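Home About Geetha Issues Volunteer News Donate

FOR IMMEDIATE RELEASE

Chacko Files 642 Signatures for Wultgate Town Council, Most of Them Legible

WULTGATE – Geetha Chacko, a retired bus dispatcher and a regular at the microphone during public comment, has turned in 642 signatures to get on the ballot for the open council seat in Wultgate's east ward. The town clerk's office has accepted the petition. Forty-six of the signatures were thrown out, among them one from a man who signed as "Undecided."

"I'd like to thank everybody who signed, and I'd like to thank Undecided for being straight with me," said Chacko. "He has my number. I hope he calls."

Chacko is running on a short platform. She wants the Farisitz Road bridge reopened to cars, the evening bus put back on its old route past the clinic, and council meetings moved to an hour when people with jobs can get to them. The council now meets at 3 in the afternoon, a time that has kept the crowds manageable.

The Farisitz Road bridge was closed in May for what the town called a brief inspection. The inspectors finished in one morning. The barriers have shown more staying power, and drivers coming in from Zornport now take the long way past the gravel yard, where they have plenty of time to read campaign signs. Chacko has put up four. 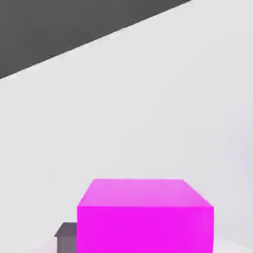 Her opponent, Councilman Orest Didenko, was appointed to fill the seat last year and is seeking a full term. He has described the bridge as "a priority" at every meeting he has attended. Chacko says she likes him fine and would be happy to debate him on either side of the river, provided he can get there.

The campaign is run out of the back half of Maeng Dry Cleaning on Second Street, which has offered the space through election night and asks only that visitors stop leaning on the shirts. Mali Price, a former school bus driver who trained under Chacko, is campaign manager. Nhung La is handling the door-to-door effort and has drawn up walking routes for the whole ward, including the hill.

"Geetha ran dispatch through two floods and a parade that went the wrong way," said Price. "She can sit through a zoning hearing."

Zlatko Đorđević, who held the east ward seat for three terms before moving his boat and then himself to Zornport, has endorsed Chacko. In a letter to the campaign he praised her patience and reminded her that the heat in the council chamber is controlled by a dial behind the flag.

Chacko will take questions at the dry cleaner's every evening from 6 until people run out of them. Coffee is provided. Yard signs are free to east ward residents, and anyone willing to put one up near the gravel yard may have two.

Press questions should go to Mali Price at the campaign office. If the line is busy, she is probably talking to the clerk.

###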